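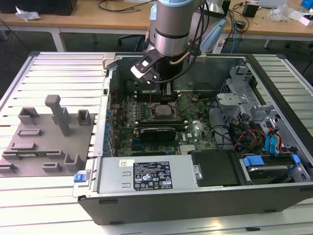 Rasside tower, side panel off, lying flat for memory work.

Rasside Refurbished Desktop Tower

There are prettier computers. Most of them are glued shut. The Rasside is a used office tower that Mundlow buys by the pallet, cleans out, checks over and sells on to people who would like to be able to change a part without a heat gun and a prayer.

It comes in a dark gray and black case. The side panel comes off, you lay the whole thing on its side, and everything you might want to poke at is facing the ceiling. Memory slots sit in a row near one edge of the board. The processor is in the middle. The power supply is the large silver box with the stern label on it, and the stern label is right: leave that one closed.

Blue plastic means "this part is meant to move." The hard drive is held by a blue bracket, and the expansion slot covers have small blue clips. If it isn't blue, look twice before pulling. The SATA cables are also blue, so the system isn't perfect.

Configurations

Barebones: case, board, power supply. No processor, memory or drive. For people with a drawer.
Standard: processor, 16 GB memory, hard disk drive.
Standard Plus: as Standard, with a graphics card in the expansion slot. It will run two monitors and older games. It will not run whatever your nephew is asking for.

Every Standard and Standard Plus gets an overnight memory test at our Gruber workshop before boxing. Units that fail get different memory and another night.

What you get

Tower, power cord, one spare drive bracket and a printed sheet showing which way the memory goes in. The notch is off-center for a reason. If the module won't go down, turn it around before you lean on it.

What you don't get

Keyboard, mouse, monitor, speakers or an operating system disc. Wi-Fi is not included on any version, though a card fits if you have a free slot.

Condition

Grade B. Expect scuffs on the case and the ghost of an asset sticker or two. We remove the dust, which is more than the last owner did. If scratches bother you, the Fudis slip cover fits this case and hides nearly all of them. Take it off before you switch on.

Before you open it

Shut down, pull the power cord and hold the power button in for a few seconds. Touch bare metal on the case. Carpet is a poor choice of work surface, and so is the bed.

Order notes

Stock number 1138. Ships in a double-walled box. The box is heavier than you think, so please don't ask for delivery to a third-floor landing and then be out. Returns are accepted within 30 days with the bracket, the cord and all the screws. We do check for the screws.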